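CBD oil and your prescriptions: frequently asked questions
Mutley Wellbeing Clinic - page last reviewed November 29, 2019
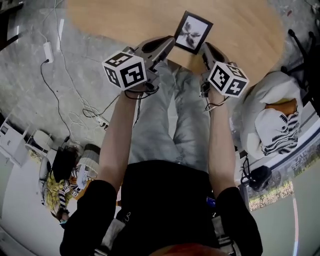 At the table in a black T-shirt and faded jeans.

Do I need to tell the clinic I take CBD?
Yes. Bring the bottle or a photo of the label with you. We need the strength as well as the brand.

Can it affect my other medicines?
It can. CBD is broken down by the liver in the same way as a number of common drugs, including warfarin and some epilepsy medicines. Don't start, stop or change a dose before speaking to the pharmacist.

I use the Sandano drops. Are they on your list?
They were added in October. The list now has almost 180 products on it. Being listed means we hold the label details - it isn't a recommendation.

Will it make me high?
CBD on its own doesn't. Some oils contain traces of THC, so check with your employer if you are tested at work.

Can I drive?
Not if you feel drowsy. The same applies to any medicine that makes you sleepy.

How long is a review appointment?
Allow 30 minutes if you take two or more regular medicines, and 15 if you take one.

Can you prescribe cannabis medicines?
No. Only a specialist doctor can start them. Your GP can tell you whether a referral is possible.

Where are you?
On the first floor of Montoya House, 185 Ondus Road. There is a lift at the back entrance. Parking is on the street only, and permits apply until 6pm.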